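Rehearsing at Home: Tips for the Spare Room, the Kitchen and the Gear Closet

Our band, Pumholm, has rehearsed in four kitchens, one laundry room and a garage with a raccoon in it. These are the household habits that have kept us on speaking terms with our neighbors, if not always with each other.

Put a rug under the drums before the drums go down. Doing it afterward takes three people and ends in an argument about whose idea the rug was. An old bath mat with a rubber back will stop a kick drum from creeping toward the stove.

Rattles are usually in the cupboards. Have the bass player run slowly up the neck while somebody else walks along with a hand on the doors. Felt pads from the hardware store cure most of it. The pan lids you will have to take out and put on a bed.

Cables: over, under, over, under, then a strip of Velcro. Manolis Galanis winds his around his elbow and has bought 17 cables since joining. He maintains they were defective.

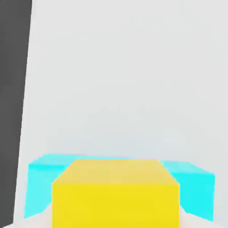 Guitar strings last longer if you wipe them down with a dry cotton rag after playing. Old T-shirts are ideal, and every band has a box of its own unsold ones. We printed 100 for the Stetine tour and I expect to be wiping strings with them well into retirement.

For sticky keys on an electric piano, unplug it first, then use a cloth that is barely damp. Never spray anything straight onto the keys. If the stickiness is soda, and it is always soda, go over it again with a fresh part of the cloth.

Keep a packet of silica gel in each case and swap it every October, when the heating comes on. Wooden instruments are another matter. They want a case humidifier in winter, and they sulk without one.

Feed people before rehearsal. Soup is good — one pot, no crumbs in the faders. Marijke once served nachos during a mixdown, and there is still a channel on our desk that only works if you lean on it.

Stop at the time you told the neighbors you would stop. If you said nine, the last chorus ends at nine, even if it's finally going well.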